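How to write a short synopsis for an animated family film

Many people who write for the screen finish a full script and then cannot say in one paragraph what it is about. I was one of them. My first synopsis for an animated film had 1511 words, and the reader at the festival stopped on page one. Now I follow the steps below, and they work also for a short film or a series pilot.

What you need: your finished outline, a timer, and one person who has not read the script.

Step 1. Write down the hero and the wish

Take one line only. Say what kind of character the hero is, what the daily job or place is, and what he or she wants. In my script Pivdale, a young otter cleans the boats at the harbor but wants to be a pilot. Do not explain the family history yet. If the wish needs two sentences, it is probably two wishes, and you must choose.

Step 2. Add the event that breaks the normal day

This is the moment when the hero cannot go back. Use an active verb: steals, opens, follows, promises. "He finds himself in a difficult situation" gives the reader nothing to see.
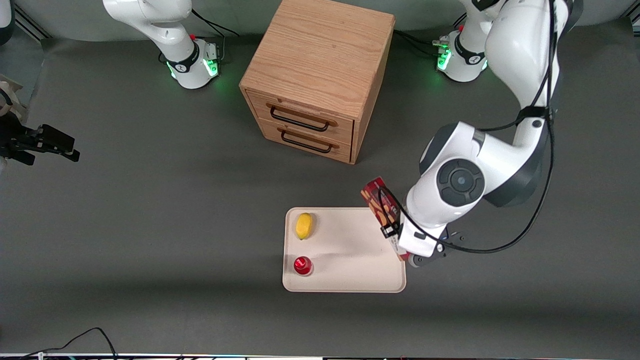
Check also that the hero causes the event, or at least makes a decision in it. In my old version a storm arrived and the otter was carried away. Sheila Naylor, my teacher at the evening course, wrote in the margin: "And what does he do?" I changed it so that he takes the boat out himself.

Step 3. Name the villain and the plan

Young viewers like a villain with a clear plan, and adults who buy films like it too. Give the name, one funny or frightening detail, and the plan in simple words. Mine is Desov, a heron who wants to sell the river. Leave the helpers of the villain for the long version.

Step 4. Decide how much of the ending to tell

There are two kinds of synopsis, and beginners mix them.

For a poster, a catalog or a website, stop before the last act. For a producer or a competition, tell the whole ending — they need to know that you have one.
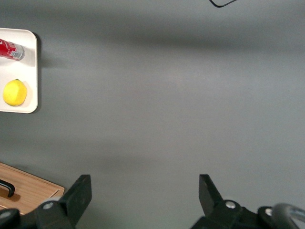

Write both kinds on the same day, while the story is fresh in your head. Save them under different names. I once sent the catalog text to a producer and had to write an apology.

Step 5. Cut

Set the timer for 48 minutes and bring the text down to six sentences. Remove first the side characters, then the adjectives, then the place names. Read it aloud to your one person and ask them to tell the story back to you. Where they hesitate, rewrite that sentence.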